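Category: Home Care Guides > Bedding > Bed Set-Up

Section 2: Layering and Folding Your Winter Bedding

Now for the fun part! Once the mattress cover is on, you get to build the bed, and a good stack of bedding makes even a small guest room feel looked after. Give yourself plenty of elbow room and pull everything out of the closet first.

1. Shake out each piece by an open window. Fleecy blankets love this, and the pile stands up again beautifully.

2. Sort by weight. Smooth, flat cloths go in one pile, plush blankets in another, and the stuffed comforter waits on a chair.

3. Fold the flat cloth in half lengthwise and press the fold with your palm until it's good and sharp.

4. Heap everything together for a minute and play with the colors before you commit. A pale floral comforter with crimson and yellow roses looks wonderful next to a raspberry-red cloth, and a blanket with burgundy and mauve leaves ties the two together.

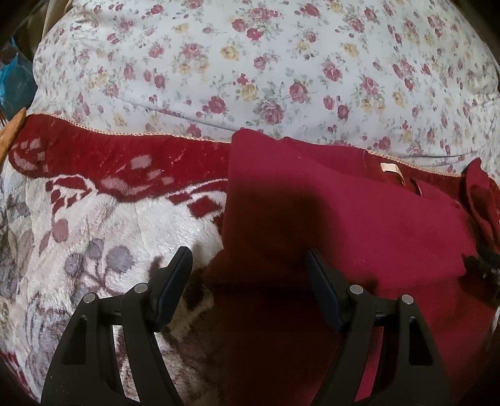
5. Spread the plush blanket first, patterned side up, with the banded edge toward the pillows.

6. Lay the comforter on top and turn its upper edge back so the band shows (my favorite bit!).

7. Drape the folded cloth across the foot of the bed.

NOTE: If the comforter has gone lumpy, hold it by two corners and give it a few big shakes. Kerttu Hirvonen at our Lindunstead shop does this every morning and swears by it.

CAUTION: Don't iron fleece or plush. The fibers flatten and can melt.

CAUTION: Keep bedding at least 50 inches from any space heater.

For putting everything away in April, go to Section 3.

Guide text by Monique Picard. Revised 05/12/2024.

© Pelkonen Home | Contact us | Back to top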